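Brivora Bench Station 1555
Wood-top work table with aluminum side rails and white work board 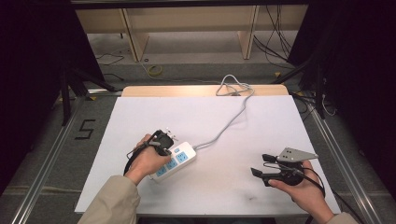
Bench Station with work board, set up with a three-socket power strip.

Item group: Assembly and training furniture
Manufacturer: Brivora, Hernmont
Order number: 1555
Availability: in stock, ships from Braltby

Overview

The Bench Station 1555 is a single-user table for light electrical work: fitting and checking power strips, extension cords, small appliances and plug-in adapters. It consists of a light wood-colored tabletop between two aluminum rails, and a white rectangular work board that lies loose on top. The board is the part that takes the wear. It can be lifted off, wiped, turned over or replaced without tools, while the tabletop and rails stay in place.

The station is used in repair workshops, vocational classrooms and incoming inspection areas. It is supplied in one width. Two stations can be bolted side by side with the connecting kit (see Accessories).

Work board

The board is white on both faces. White was chosen for contrast: dark cables, metal prongs and dropped screws are easy to find against it. Gray cords remain visible under normal room lighting, and light-colored parts such as white plugs and housings are best handled with the lamp arm set low so that they throw a shadow.

The board is shorter than the tabletop is deep. A strip of the wood surface stays free behind the rear edge and can be used to park the slack of a cord while the plug end is being worked on. Coil the slack loosely. A tight coil tends to spring back and drag the strip across the board.

The surface will show gray smudges from rubber and metal after a period of use. These do not affect function. Most come off with a damp cloth and dish soap. Do not use scouring powder or acetone.

Tabletop

The tabletop has a light wood-colored finish, sealed on all edges. It is rated for indoor use only. Standing water should be wiped up the same day, in particular where the tabletop meets the rails. The finish is resistant to flux residue and contact cleaner, but not to hot tools. Soldering irons belong on a stand, and the stand belongs on the board.

Side rails

One silver aluminum rail runs along each side of the table. The rails stiffen the top and carry the accessories. Every Brivora clamp with the suffix R fits without an adapter. Clamps from the older Huang series fit as well, but need the spacer ring listed below – without it they turn under load.

Rail screws should be retightened after the first 3 weeks and then twice a year. The hex key is clipped under the tabletop on delivery.

Working with power strips and cords

Placing a strip diagonally across the board gives more usable length than placing it parallel to the front edge, and leaves the cord free to run toward the back. The socket face should point up. The plug can then be brought over the end of the strip and offered to the sockets with one hand while the other stays free to steady the housing.

The station has no built-in power supply. Items on the board must be disconnected from the mains before any housing is opened. For live function tests, use the separate test outlet with residual current protection, mounted off the table.

Floor space

Allow clear floor on both side rails so that clamps can be attached and removed. Where several stations share a room, tape numbers on the floor beside each table are a cheap way to keep work orders and places matched. Use a matte tape in a dark color on light or gray floors. Stands and other loose equipment should be kept out of the operator's walking path.

Scope of delivery

Tabletop, pre-drilled
2 aluminum side rails
White work board
4 legs with leveling feet
Screw set and hex key
Assembly sheet

Accessories (order separately)

Replacement work board, white
Connecting kit for two stations
Lamp arm with rail clamp R
Spacer ring for Huang clamps, pack of 4
Cord hook for rail mounting
Parts tray, shallow

Assembly

Two people are recommended for assembly. Fit the legs first with the tabletop upside down on a blanket, then turn the table over and attach the rails. Leave all rail screws finger-tight until both rails are seated. The work board is laid on last. It is not glued or screwed down, and holes should not be drilled through it into the tabletop.

If the board slides on a freshly cleaned top, check for soap residue. Non-slip pads are available as a spare part on request.

Warranty and spare parts

The table and rails carry a warranty of 3 years. The work board is a wear part and is excluded, except for warping on delivery. Report a warped board before first use and keep the packaging.

Spare parts remain available for all versions of the 1555, including the first version with round rail ends. Please state which rail ends your table has when ordering end caps – the two types are not interchangeable.

Technical questions: Nele Engelhardt, Bench Systems, Brivora Hernmont
Returns: Brivora warehouse, Braltby. The warehouse is closed for stocktaking in the first half of May.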